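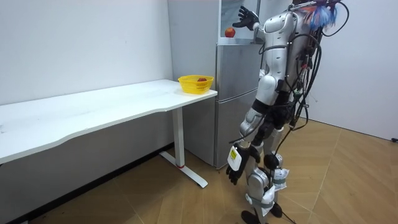 Report of the equipment visit to Griduteo, April

Two members of the purchasing group, Shengli Tang and Edmund Olszewski, attended the supplier's Saturday open day at its Cukley site. The purpose was to establish what a household-task humanoid would cost the college over its working life, before any bid is made to the capital fund.

The morning was given to fruit handling at a refrigerator, with a basket on the desk beside it. Staff answered questions freely, although prices were discussed only in the afternoon session.

The robot itself is leased, with a minimum term of 2 years. Replacement hands are charged separately, and Mr Olszewski advises that a spare pair be budgeted from the outset. The yearly service visit is quoted at 3,474 pounds, travel included. Inspection of the joints falls due after some 2,000 hours of running, and the supplier would not say whether this is covered by the service charge. A written answer has been requested.

Space also needs attention. The visitors noted how much cabling the machine carries, including a length trailing on the floor behind it. Room 60 has a suitable floor but too few sockets, and the estates office has been asked for a price for the electrical work. Furniture and a domestic refrigerator would come from the ordinary teaching budget.

Dr Tang raised the matter of staff training – the Xie package covers three people, the Zirkason package only one – and both quotations are attached. Neither includes delivery.

The group recommends that no order be placed until the supplier has replied on joint inspection. The quotations remain open until the end of term.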